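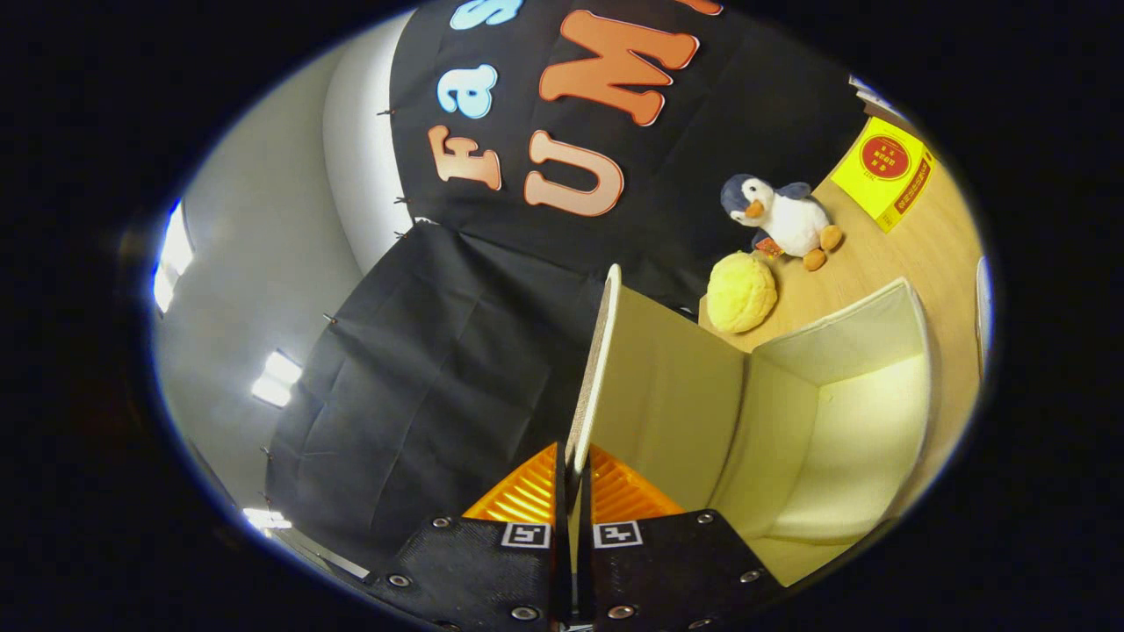 When does the Surkgate library start its longer evening hours? The new schedule begins the first week of September, when the doors will stay open until eight on weeknights.

08/02/2006 – Good news for anyone in Surkgate who gets home from work just as the library is locking up. The town has found the money to keep the Trarell Street branch open later, and the reading room upstairs will get 28 new chairs and a much-needed coat of paint while they're at it. Families out toward Nullus, who have been asking for this for a good long while, will be glad to hear that the book van will keep its Saturday stop too – and that it will carry up to 2000 titles, large print among them. Cards are free to residents, and renewals can be made at the front desk.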